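Do-yoon Ok starts recording before most of the building is in. By 11 the first batch is usually on the drive, and the afternoon goes to checking it.

Ok works at Rurport, where the job this winter is to collect 2000 demonstrations of simple kitchen tasks for a learning system called Myung. A person steers the arm by hand controls, the cameras and joint readings are saved, and the model is later trained to copy what the person did.

"People ask if I'm programming it," Ok said. "I'm picking up fruit. I do it over and over, and I try to do it the way I'd want it done."

Each task has a short written goal. For the fruit tasks, the operator brings the gripper to the banana in the basket, closes on it, lifts, and sets it down on the table. Then the banana goes back in at a new angle.

"The angle matters more than I expected," Ok said. "In February we had a set where the stem always pointed the same way. The model learned that and not much else. We threw out the whole set."

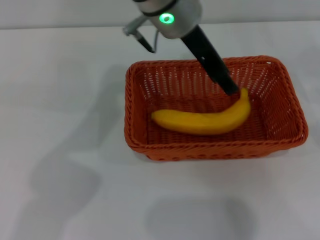 Min-kyu Wi would keep more of the bad ones. A fumbled grasp followed by a good recovery is worth having, Wi said, as long as somebody labels it, and a set with only clean runs leaves the model stuck the first time it misses.

Ok agrees up to a point. "If I miss and fix it, I keep it. If I miss 3 times in a row, I'm tired, and that's what I'd be teaching."

The two settled on a tag for recoveries, which they enter in Stikeo, the labeling tool. Wi reads through the tags before anything goes to training.

I asked Ok what comes after the fruit.

"Cups," Ok said. "Then cups with handles. Those will take a while."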